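Laying out your Sestar folding board

Before you begin, clear the table and give it a good wipe, crumbs and all. The Sestar is a generous size and will happily take over most of a modest table, so do move the fruit bowl somewhere safe first!

1. Carry the board flat, with a hand on each of the 2 long sides, and lower it gently onto the tabletop.

2. Open out the panels and press lightly along each seam with your palm. The seams stay faintly visible once the board is flat, and they won't trouble your work in the least.

3. Slide the board towards you until a narrow strip of bare table shows along the far side (a handy place for pencils, we find).

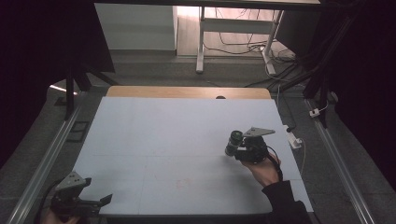 4. Run a fingertip along the seams once more. If you feel a ridge, lift that panel, lower it again and smooth it down.

Note: Small marks can be dabbed with a damp cloth and a drop of washing-up liquid. Let the board dry fully before folding it.

Caution: Never set hot pans or irons on the board. Spare panels can be ordered under part number 717.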